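Hulevton toy and household exchange opens again in spring

23 March 2025
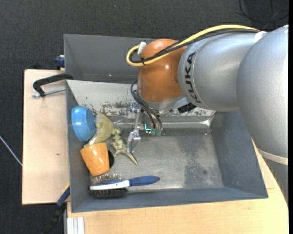
The exchange for used toys and household goods in Hulevton will open again after the winter break, in the old Clulov building on Simon Street. Residents can bring things they do not need any more and take home other things without paying.

At the last exchange, in November, 457 households took part and 908 objects found a new home. Toys were the most wanted. Small figures and building sets were gone before noon, while cups, bowls and kitchen tools stayed longer on the tables.

This year the goods will be sorted into bins before the doors open. In November many visitors complained that toys and kitchen things were mixed together, and that it took too long to look through them. The association Clelau, which organises the exchange, has now prepared room for 700 objects. What does not fit will be kept in the cellar and brought up during the day.

Goods should be clean and complete. Toys with missing parts are accepted only if a child can still play with them safely. Electrical devices, mattresses and car seats for children are not accepted. Glass must be wrapped in paper and given by hand to a helper at the entrance.

Each household may bring up to 13 objects. It is not necessary to bring something in order to take something. Goods can be left at the side door in the week before the opening, between four and seven in the afternoon. The side door is also the entrance for wheelchairs and prams.

The opening day will be announced on the notice board at the town hall and in the library.

Contact the newsroom | © 2025 Hulevton local news | Back to top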